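Moving your number to a second handset without losing messages

These steps cover the Ornel app on Android. The menus on older versions are in a slightly different order, but the names are the same. Allow half an hour, and don't start while you are waiting for a bank code.

What you need
Both phones, charged to at least half
Your account PIN
A Wi-Fi connection
700 MB free on the new phone

Step 1. Back up the old phone
Open Settings, then Messages, then Backup. Tap Back up now and leave the screen on until the bar fills. A backup holds up to 2,000 messages. If you have more than that, export the older threads first from the Archive menu.

Step 2. Release the number
Go to Settings, Network, SIM manager. Select the line you want to move and tap Release. The signal bars go grey. Wi-Fi stays on, so you can carry on with the next step straight away.

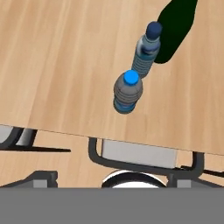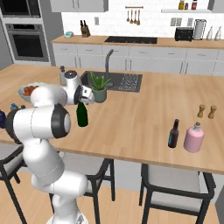

Bottles on the light wooden top in all three.

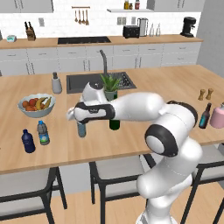

Step 3. Add the line to the new phone
Sign in with the same account. Choose Add existing line and enter your PIN. If you see error 643, the release hasn't reached the network yet. Wait ten minutes and try again. Don't tap Release a second time on the old phone, as this puts you back in the queue.

Step 4. Restore your messages
Tap Restore and pick the latest backup. My own had 1,053 messages and finished while I made lunch. Group chats come back last and may show without names at first.

Step 5. Check it works
Call the number from another phone, then send yourself a text. Keep the old handset switched off until both have arrived.

Helge Blomqvist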